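Robot Rules for Bedroom Jobs

I love robots, and I especially love robots that might pick up my socks someday! But a robot hand needs rules, the same way you need rules for crossing the street. At the Cerumeo club in Tunmont we keep ours on one big poster, and today I'm sharing my favorites.

Rule one is to hold things gently. A hard squeeze can stretch a sock or crack a toy, so grip just enough and no more.
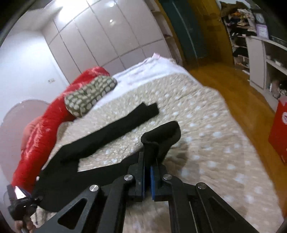

Got it! The blue pads pinch a black sock by its cuff.

Rule two is open hand first. Before the gripper goes anywhere near the next thing, the fingers should be apart with nothing in them. (I forget this one all the time.) And keep your own fingers away from the pads, please! They can pinch.

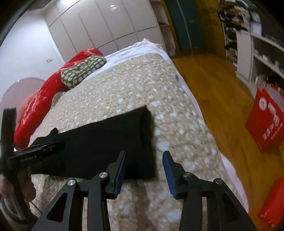 Open fingers, with a piece of black fabric waiting on the bed.

Rule three is all about looking around. Beds are soft, floors are hard, and there's often stuff next to the bed that could get bumped. Look at the whole room, then move slowly. If anyone says "stop," you stop right away, even when you're nearly done.

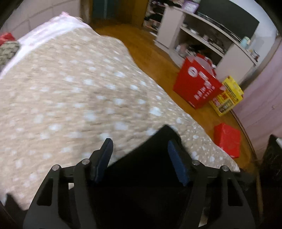

Plenty to look out for here, like the boxes on the floor by the bed.

Our poster has 26 rules in all, and my next favorite is number 2 from the bottom: ask before you touch somebody else's things. Which rule would you add for your room?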